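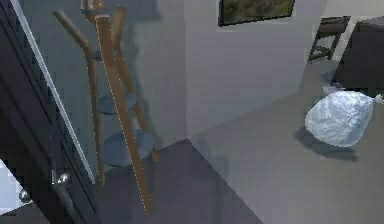
Training on generated rooms and the "see-through shelf" problem

Posted by callcombe_lab2, December 2018

I'm trying to reproduce the Holanda result on object search, the one where the policy is trained only in rendered rooms and then tested on a real floor robot. The task is to find a trash bag and drive up to it. My rooms come out of Hivora with the default furniture set, and a typical start view has the white tied bag lying on open gray floor, with a three-legged wooden stand and a dark panel on the near side. The paper reports training on 2,000 rooms. I have 549 so far. My success rate in simulation is fine, but the agent often stops in front of the stand and calls it done. The two round shelves on that stand render as pale and semi-transparent, and I wonder if the policy is reading them as plastic. Has anyone else seen this? Should I fix the shelf material or generate more rooms first?

hivora_user_na
More rooms. 549 is low for this method. We didn't get stable numbers until we had passed 700, and that was with the stock furniture.

barnau_nav
I would check the shelves before spending the compute, because the test is cheap. Take the episodes where the agent stopped early and re-run them from the same start pose with the shelf material set to opaque. Change nothing else. If the early stops mostly go away, it's the material. If they stay, look at your stop condition.

We did this in May on our own set at Barnau. Out of 3,607 evaluation episodes, most of the false stops came from a glass side table that had the same pale blue-gray look. Making it opaque fixed the simulation score but did very little for the real robot – the real floor had no glass table to begin with. What helped on the real robot was changing the bag: different sizes, different amounts of wrinkle, tie pointing in different directions. If every bag in your set is the same mesh, the policy learns that mesh.

Also check whether the stop reward uses distance only. Ours did at first, and the agent got paid for stopping anywhere near the bag, even facing the wall. We added a requirement that the bag be in view for the last five steps.

stepsize
Same issue here, following. Which version of Hivora are you on? The older one sorts transparent surfaces wrong and you can get shelves drawn in the wrong order. Might be worth updating before you do anything else.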